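Notes on the Household Ledger

2026-02-20

The practice of keeping a written record of food purchases has declined in most homes, and I consider this regrettable. I resumed the habit in October, following the method my former colleague Issa Bitar used during his years in Flendcombe. Each purchase is entered on the day it is made, with the price and the shop. Items thrown away are entered on the facing page.

The second page has proved the more instructive of the two. In the first month, 8 entries concerned salad greens alone. Bread came next, followed by soft fruit.

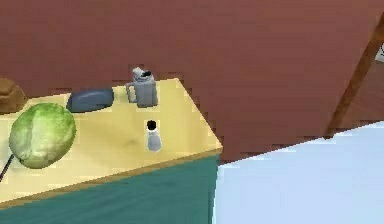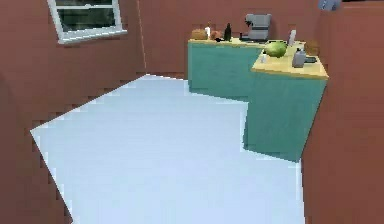
Computer renderings of a kitchen. The first shows a head of lettuce on the counter.

It is my recommendation that a household set its grocery budget only after one full month of records. Mine was fixed at 420 and has been exceeded once, owing to a dinner for guests. Bilal Mansour has asked whether cleaning supplies should be included. I enter them separately, under a heading of their own, and would advise others to do the same.

Receipts may be discarded once the month has been closed. I retain those for appliances in a separate envelope.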